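Print | E-mail

Flistirberg questions value of paid "reach" packages

Small firms should ask what they are buying before signing social media contracts, says Flistirberg, which reviewed 42 agency proposals sent to its retail clients. Only two set out how extra followers would become sales.

"A promise of 2,000 new likes by November is not a marketing plan — it's a number," said Nyokabi Mosoti, head of search and content.
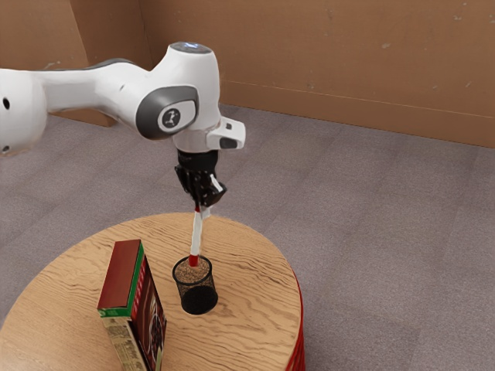 Will the full review be published?
Clients get it Friday; a summary goes online the same day.

Print | E-mail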